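4. Laying out the fruit

I do this bit on the table, with a cloth down first. Mine's the grey patterned one with the stars on it, and I don't bother ironing it.

4.1 Spread the tablecloth and pull out the worst of the wrinkles. A few are fine.

4.2 Take a plush towel (I use the purple one) and lay it across the middle. Push the edges up all the way round so you've got a sort of shallow tray with a flat bottom.

4.3 Make the front fold a bit taller than the others. Mandarins roll, and they always roll towards me! 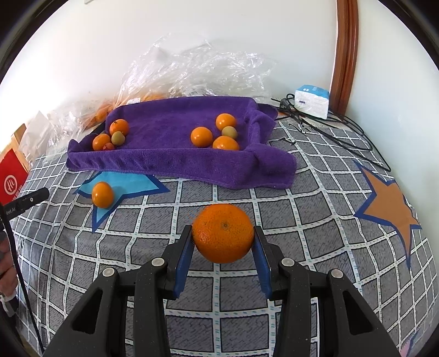 4.4 Pop the fruit in one piece at a time, stem scar up if you can manage it. Go gently with your grip, as a ripe mandarin bruises long before the peel shows it.

Note: Kristine Manalastas tucks both ends of her towel under. I let mine flop, and we've agreed to differ.

Caution: don't stack. One layer only, even if you've come back from Javondale with far too many.

4.5 Check the lot every morning and eat anything that's going soft. Wash the towel before you use it again, at 40 degrees, and skip the fabric softener or your next batch will smell of it.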